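How do I oil a cutting board so it stops drying out?

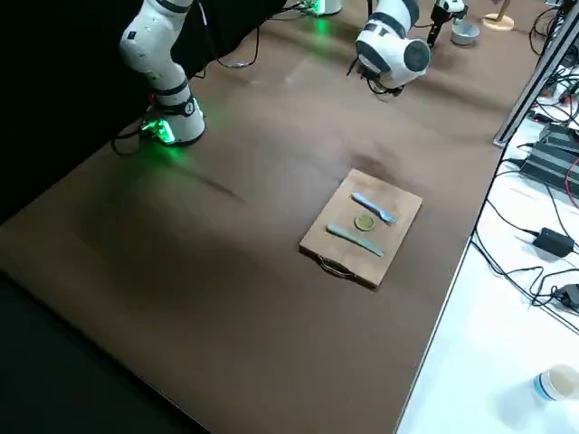 Soudabeh Ansari
Before you buy anything, check whether it was sold with a varnish on it. I lost a whole bottle of oil to a varnished board once. It just sat on top for days and got on everything in the kitchen.

hidar_kitchen
Sorry, I should have put the details in first! I've had a light wooden board for about a year and I use it every day for bread, onions, fruit, everything. The middle has gone pale and fuzzy and if I run my hand across it I can feel the grain standing up. My mother-in-law says to use olive oil. The man at the hardware store said mineral oil. A friend uses something called Vovano board butter and swears by it. I don't mind spending a little money but I'd like to do it once and do it right. Also, how often am I supposed to repeat it? I've seen once a month and I've seen once a year. And does the garlic smell ever come out?

No varnish as far as I can tell. I put a drop of water in the corner and it soaked in within a minute or so.

Posted Dec 1, 2025

Soudabeh Ansari
Great, if the water soaked in then you're good to go, and you're going to love this job, it's so satisfying! The color comes up beautifully the second the oil touches it.

Skip the olive oil (sorry to your mother-in-law). It goes sticky and then it goes rancid, and you end up with a board that smells like an old crayon. Same for sunflower and canola. Food grade mineral oil is what you want. The pharmacy kind is fine as long as the label says food grade or that it's safe to swallow, and it's usually cheaper there than in the kitchen aisle.

Start with the fuzz. Dampen the board all over with a cloth and let it dry completely, overnight if you can stand to wait. The grain will come up even more and you'll think you've ruined it. Then sand it lightly, going with the grain, with 180 grit and then 220. You're only knocking off the fuzz, so a few minutes per side is plenty. Wipe the dust off with a barely damp cloth and let it dry again.

Now the fun part. Pour on more oil than seems reasonable and spread it with your hand or an old cotton T-shirt. Do both faces and all the edges, and go heavy on the end grain, where it drinks the most. Stand it on its edge over newspaper. Next day, wipe off whatever is left and do it again. A board that dry may take three or four rounds. You can stop when it's still a bit shiny in the morning.

After that I go by looks. When mine starts to look chalky in the middle, out comes the bottle. In winter with the heat on that might be every three weeks, and then in summer I can forget about it for ages.

For the garlic: coarse salt and half a lemon, scrub it around, leave it 9 minutes or however long it takes you to empty the dishwasher, rinse, dry. Do this BEFORE you oil. It does come out! Onion takes a couple of tries.

nazari_home
Board butter is just mineral oil with beeswax in it. I like it as a last coat. You can make your own, four parts oil to one part beeswax, melted in a jar standing in hot water. I made a batch in March and I still have some 7 ounces left, it goes forever. Warm the board near a sunny window first and it spreads much better.

Don't put the board in the dishwasher. Don't leave it flat on a wet counter either, that's how mine cupped.

Soudabeh Ansari
Yes to the wax! Oil first though, until it stops soaking in, and then the wax over it. And mine cupped too once. I laid it hump side up on a damp towel overnight and it came back nearly flat, so don't throw yours out.

fleltex18
just buy a plastic one

hidar_kitchen
Ha, no, I like this one too much. Update: I did the lemon and salt last night and the garlic is gone, I'm amazed. Sanding this afternoon. Can I use the same oil on wooden spoons and on the handle of my bread knife?

Soudabeh Ansari
Spoons, absolutely, mine get done at the same time as the board with whatever oil is left on the rag. The knife handle too if it's bare wood. Do the water drop test on it first.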